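Ellwood Home Forum > Furniture & Finishes
Print this thread | E-mail this thread

Topic: Pale wood table, oil or hard finish?

grainy_days wrote:
Long time reader, first time asking. We finally got rid of the old dark dining table and went pale, and I love it so much I'm scared to eat on it. My sister says oil it and stop fussing. The guy at Skaritz told me to have it lacquered before the kids get anywhere near it. I've read so many old threads my head is spinning! 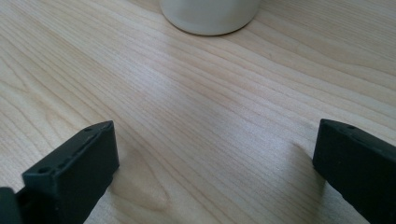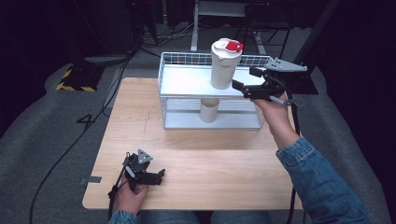
Does oil make pale wood go yellow?

Most plain oils will warm it up, and they keep warming it over the years. If you want it to stay blond you need an oil with a little white pigment in it, or a water-based clear coat.

That's what I've got so far from the old threads. So which one would you live with? We're a family of 6 and somebody is always spilling something.

mapleleft wrote:
Oil, every time. I've had mine 10 years with white-tinted oil and the only bad spot is where my husband left a wet plant pot all weekend. I sanded that bit by hand, rubbed more oil in, and you'd have to know where to look. Try doing that with lacquer.

Dunc_in_the_shed wrote:
Have to disagree with mapleleft. Oil is lovely if you're the kind of person who re-oils. Most people do it once, feel very proud, and then never open the can again (me, two tables ago). With kids I'd go water-based, satin, three thin coats. Mine gets homework, glue, spaghetti sauce, the works – wipes right off.

mapleleft wrote:
And when it chips?

Dunc_in_the_shed wrote:
Then it chips. I've got one chip by the end where my son dropped a skillet. I can live with one chip.

Efua Odoi wrote:
I refinish tables for a living and I'd ask a different question first, grainy. Is it solid or veneer? If it's veneer, mapleleft's hand sanding makes me nervous. It can be awfully thin and once you're through it you're through. Look at the underside and at the edges. If the grain on top doesn't carry on over the end, treat it as veneer and go gently, 240 grit and no power sander.

Also find out if there's a finish on there already. Put a drop of water somewhere out of the way and leave it a few minutes. If it beads up, oil on top of that will just sit there and go sticky.

grainy_days wrote:
Oh boy, I hadn't even thought about what's already on it. Will try the water drop tonight. Is the Toltico white oil any good? It's 27 dollars for the small can, which made me gulp a little.

mapleleft wrote:
It's what I use. The small can does 2 coats on a six-seater with plenty left over. Stir it way longer than you think, the white sinks to the bottom and you get streaks.

Dunc_in_the_shed wrote:
Holico does a water-based one for less, just saying. Smells like nothing, too, so you can do it indoors in December with the windows shut if you have to. Wouldn't try that with oil.

Efua Odoi wrote:
Please open a window anyway, Dunc. And whoever uses the oil, lay the rags out flat outside to dry. Don't ball them up in the trash, they can catch fire on their own.

grainy_days wrote:
Did the drop test by the back edge. It beaded right up, so I guess there's a finish on it already. I'm going to put the oil idea on hold, buy some placemats and ask the shop what they used. My sister is going to be unbearable if I end up with lacquer!

Print this thread | E-mail this thread

Related threads
White rings on an oiled table
Best felt pads for heavy chairs
Matching a pale floor to a pale table
Skaritz delivery times
Can you wax over satin clear coat?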